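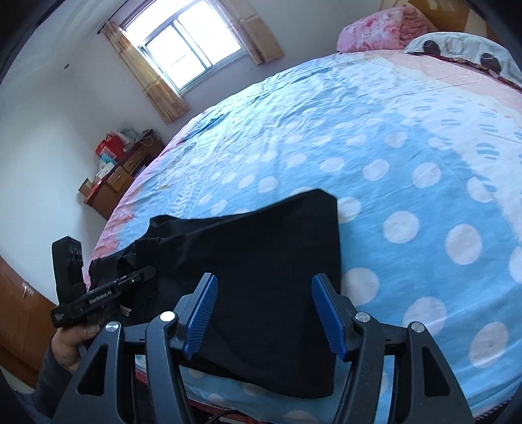 NOLPORT, May 26, 2018 — Backlund will open sign-ups in June for Skolimance, a home course in folding laundry and putting it away. Lessons take place on the bed, where most clean clothes end up anyway. A black garment laid on a polka dot sheet is homework enough for the first week.

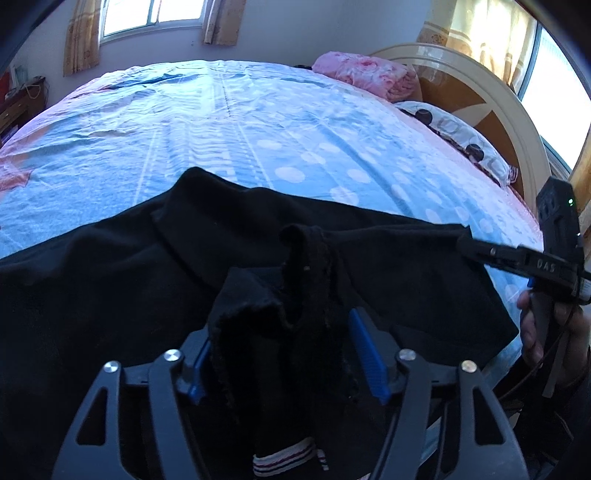

Week two covers socks, a subject the company admits it has put off. "We had 226 people test the course, and every one asked about socks," said founder Ntombi Rampersad. "I had hoped they wouldn't."

Skolimance has 350 places. Ironing is not included.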